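May, after lunch — boot room bench, Kirnton

Picking this up again after a good long break (my fault entirely, the juniors' trip to Vinomham ate most of my time, and what a lovely trip it was, mud and all). For anyone reading over my shoulder: this is the ball and stud work for the under-20s, and the question is still whether our match balls are losing pressure between Friday-style light sessions and the game itself, or whether we're just pumping them badly in the first place.

Graziella Farina has been through the old bag and tagged everything. The Fabbri balls are numbered in the 2300s, and the one I keep coming back to is 2379, which the keepers swear floats on them. I've kicked it, Guido's kicked it, and I have to say I'm coming around to the keepers' side — it does hang a bit off a clean strike. Ball 2495 is the newer one and behaves beautifully, at least with me on the end of it, and I'm no great test of anything these days.

Changed today: both balls let right down, valves oiled, pumped back up on the same gauge by the same person (me). Left on the shelf away from the heater. Valter Grønli reckons the valve on 2379 is seating crooked and he may well be right, he usually is with anything rubber. If it's soft again tomorrow we'll do the bucket of water and look for bubbles.

Studs next. The Pokier wrench is still the best we've got, though the handle is chewing up and I'd love a second one before the away leg. Ottavio Mancuso's left boot had 2 studs cross-threaded, and I got both out without wrecking the plate, which cheered me up no end! He's to wear moulded soles until the thread's cleaned. Please don't let him talk you round. 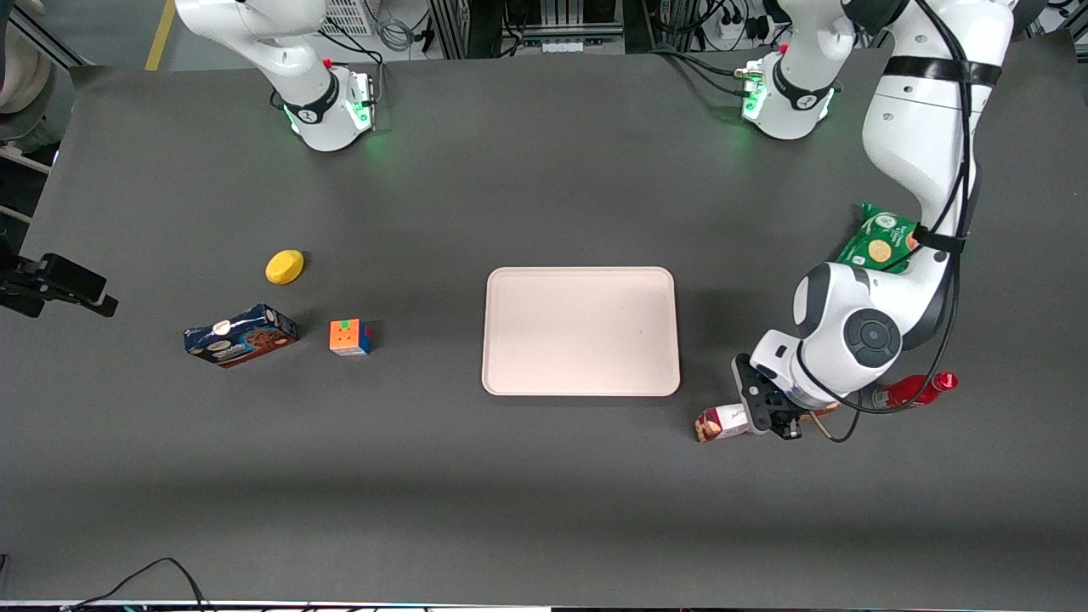 Do we pump the balls before they go on the bus, or at the ground?

At the ground, once they've sat in the change room for 20 minutes, with the gauge that lives in the blue pouch.

Settimio Leone wants the training balls set a touch softer for the heading work, and I'm all for it. I'll mark those with tape near the valve so they don't wander into the match bag the way they did last season. Still to do — order needles, ask Guido where the spare gauge got to, dry out the big net bag.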